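Blog > Work > Teaching by Hand

Home Posts About Reading List Contact

Shelves, shampoo and a lot of patience

I've been promising a post about the new project for ages, and Dezső keeps asking me when he's going to be famous, so let me finally sit down with a cup of tea and write it. (Dezső Pálfi, for anyone new around here, sits across from me at Stenolden and has the steadiest hands of any of us.)

We're collecting examples of people doing ordinary store work - stocking, straightening, turning labels to the front - so that a learning system can pick up how hands go about it. You strap on the wrist cuffs with the printed markers, you get the camera settled on your head, and then you tidy a shelf. One tidy is one example, and we call it an episode. The target for this round is 300 good episodes, and as of last night we had 357 recorded, which sounds like we're finished until you remember that "recorded" and "good" are two very different piles!

The hair care shelf has been my home lately, and I've grown fond of it. Bottles are lovely to work with because they're all a bit different in the hand, and they lean on each other, and when you move one its neighbor may decide to come along too. I used to think of straightening a row as one job. Now I think of it as a whole string of little decisions, like which bottle to hold still while the other one turns.
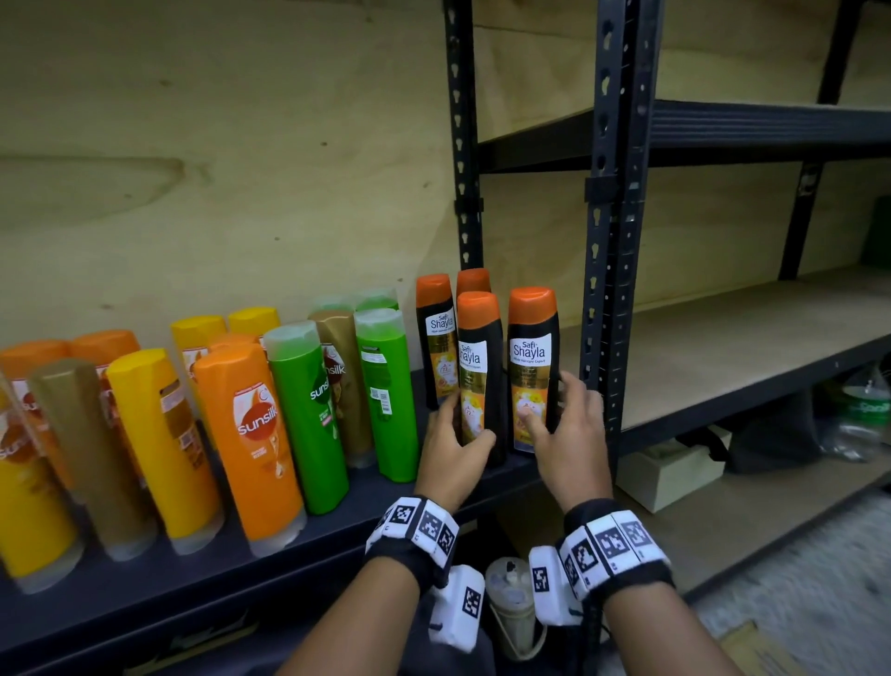 That holding-still business is the part I most want the system to learn, and it's the part I'm worst at doing on purpose. In my own kitchen my left hand just knows. Put me in the cuffs and I start thinking about it, and then I go slow and stiff, like somebody carrying soup across a nice carpet. Bảo Đoàn, who goes through our episodes afterward, can spot it right away. She threw out 16 of mine from one batch, very kindly, with a note that said "you were acting." She was right, too.

So I've made myself a few habits. I do five warm-up tidies before we record anything. I keep my chin down so the camera sees my hands and the labels. And if I knock something over, I pick it up and carry on, which Bảo likes very much, seeing as real shelves get knocked about all day long and the system ought to see somebody put things right.

Next up is Sorkovville, where we'll be working on taller racks, and I'm told my shoulders will have opinions. Dezső has already claimed the bottom shelves.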